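Home | Notebook | Glazes | Firing logs | Search

Workshop notebook, December

Woltley matte, second round of line blends

Carried on with the Woltley base this morning. The first round crawled on anything thicker than two dips, so this time I cut the clay content and calcined half of what was left. Mixed a 100 gram batch dry, sieved it twice, and let it sit over lunch. It settled less than the old one but still left a hard layer at the bottom of the jar. A pinch of Epsom salts fixed most of that.

Body is the Andness stoneware, bisque fired with the last load. I used the tall test tiles because the short ones don't show running. Four sets, one to three dips each, plus one brushed set that I don't expect much from. The brushed ones took forever to dry.

Kiln was loaded by 3 p.m. Slow ramp to start, then medium, with a hold of 20 minutes at the top. The McIntyre controller read a few degrees above the cones last time, so I put cone packs on the top and middle shelves and left the program alone. If the top pack is flat again I will drop the hold before touching the peak.

Notes on the last load, now unpacked:

Tiles with the Sikar iron went a dull brown at one dip and nearly black at two. Surface is smooth but it marks with a steel spoon. Marks came off with cleanser on the thin ones and stayed on the thick ones. More silica next time.

Plain white over the same body had pinholes near the foot. I think that is dust, as I was in a hurry and skipped the sponge. Wipe everything before glazing - write it on the lid if need be.

Handles. Two of the pulled ones cracked at the lower join. Both were attached late in the day when the walls had gone past leather hard. Scoring deeper did not help. Wrap them overnight and attach first thing.

Still to do: vinegar test on the one-dip tiles, lemon slice left on overnight, then the freezer and boiling water on whatever passes. Order more wax. The big sieve has a tear along the rim, so use the small one until it is replaced.

3 comments | 2 shares

Recent entries
Cone packs and the top shelf
Reclaiming the Andness scraps
Sikar iron, first tiles
Shelf wash that doesn't flake

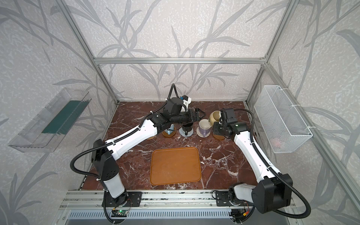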